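Chamado 4-22 — Mostruário de acabamentos, sala de amostras
Produto: suporte de bancada Kuten
Aberto por: Eulalia Domínguez (Montecinos, atendimento a projetos)
Responsável: Kwaku Adjei (suporte Besoden)
Prioridade: Alta, depois Média, depois "quando der"
Estado: Resolvido com ressalva

Eulalia Domínguez, 9h10
Bom dia. O suporte Kuten da nossa sala de amostras decidiu que não gosta mais de cartões. Colocamos o cartão de acabamento em pé, encostado no montante, ele fica ali com toda a dignidade durante uns instantes e depois escorrega e deita na bancada. Acontece com todos os cartões da linha Skistberg e com nenhum dos antigos. Tenho cliente à tarde para escolher revestimento de cozinha e não queria apresentar os acabamentos na horizontal, como se estivessem descansando.

Já fizemos: limpar o suporte, trocar o suporte de lugar, trocar a pessoa que coloca o cartão.

Kwaku Adjei, 9h42
Bom dia, Eulalia. Obrigado pelo relato, principalmente pela parte da troca de pessoal. Algumas perguntas:
1. A bancada está nivelada?
2. O montante balança quando se encosta nele com o dedo?
3. Com que produto foi feita a limpeza?
4. Os cartões Skistberg são do mesmo tamanho dos antigos?

Eulalia Domínguez, 10h05
1. Está. Usei o nível do celular, que deu zero, e depois o nível de verdade, que também deu zero e me olhou com certo desprezo.
2. Não balança nada. É a única coisa firme nesta sala.
3. Lustra-móveis. Sei que é metal. Era o que tinha.
4. Mesma largura. Na altura, os novos ganham dos antigos por 11 milímetros, que alguém no catálogo deve ter achado elegante.

Kwaku Adjei, 10h20
O item 3 já explica metade do chamado. Lustra-móveis deixa uma película que é ótima para mesas e péssima para qualquer coisa que precise ficar parada. Passe um pano com álcool isopropílico na frente do montante e no ponto da base onde o cartão apoia, espere secar e repita o teste. Não jogue álcool direto na grade de furinhos nem nas fendas de baixo; umedeça o pano e só.

Eulalia Domínguez, 11h15
Feito. Melhorou. Agora o cartão demora mais para cair, o que dá tempo de criar esperança.

Testei cinco Skistberg. Os foscos ficam em pé. Os brilhantes escorregam, e o pior é o marmorizado laranja e castanho, que por uma dessas coincidências é o preferido da cliente da tarde.

Kwaku Adjei, 11h31
Então sobra a combinação de cartão mais alto com face brilhante. Faça o seguinte, nesta ordem:
a) Confira se o cartão não está empenado. Ponha deitado numa superfície plana e veja se algum canto levanta.
b) Apoie o cartão pelo verso, que é mais áspero, e deixe a face brilhante virada para o cliente. Parece óbvio, mas tenho um histórico de chamados que me autoriza a escrever.
c) Aproxime a borda inferior do montante. Cartão muito inclinado escorrega pela base.
d) Veja se não há nada encostando nele por trás ou pelo lado. Cabo pendurado, por exemplo.

Pode mandar uma foto da bancada?

Eulalia Domínguez, 12h08
a) Empenado, não. Canto nenhum levantou.
b) Sem comentários. (Estava ao contrário. Desde cedo.)
c) Aproximei.
d) Tem um cabo preto fino pendurado perto do suporte. Eu nunca tinha reparado nele e agora não consigo ver outra coisa.

Segue a foto.
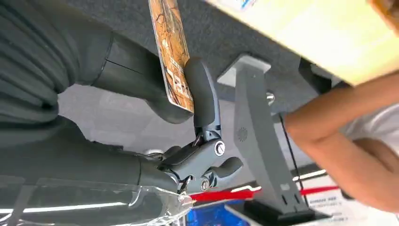 Anexo 1: o cartão marmorizado e o suporte cinza, com o cabo à direita.

Kwaku Adjei, 12h25
Recebida. O cabo aparece bem, sim. Prenda-o fora do caminho com uma presilha, mesmo que seja inocente. A letra miúda na parte de baixo do cartão não dá para ler na foto; se for o código do acabamento, me passe por escrito, que eu registro o modelo no chamado.

Eulalia Domínguez, 12h40
É o código: Skistberg 31. Cabo preso com presilha. Cartão em pé há oito minutos, verso no montante. Vou almoçar sem fazer movimentos bruscos perto da bancada.

Eulalia Domínguez, 16h50
Atualização: ficou em pé a reunião inteira. A cliente elogiou o cartão, passou um bom tempo admirando e escolheu o branco liso.

Kwaku Adjei, 17h02
Meus sentimentos. Registro de encerramento:
Causa: resíduo de lustra-móveis no suporte e cartão brilhante apoiado pela face. Altura maior do cartão como agravante. Participação do cabo não comprovada.
Solução: limpeza com álcool isopropílico, apoio pelo verso, borda inferior próxima do montante, cabo preso.
Ressalva: se os brilhantes voltarem a escorregar, reabrir este chamado e pedir a tira antiderrapante para a base. Não usar fita dupla face, que arranca a impressão.

Eulalia Domínguez, 17h06
Sobre a fita dupla face: quanto custa repor um cartão?

Kwaku Adjei, 17h09
Qual deles?

Eulalia Domínguez, 17h10
O verde. Foi antes de abrir o chamado.

Kwaku Adjei, 17h15
Pedido de reposição aberto em separado. Este fica encerrado.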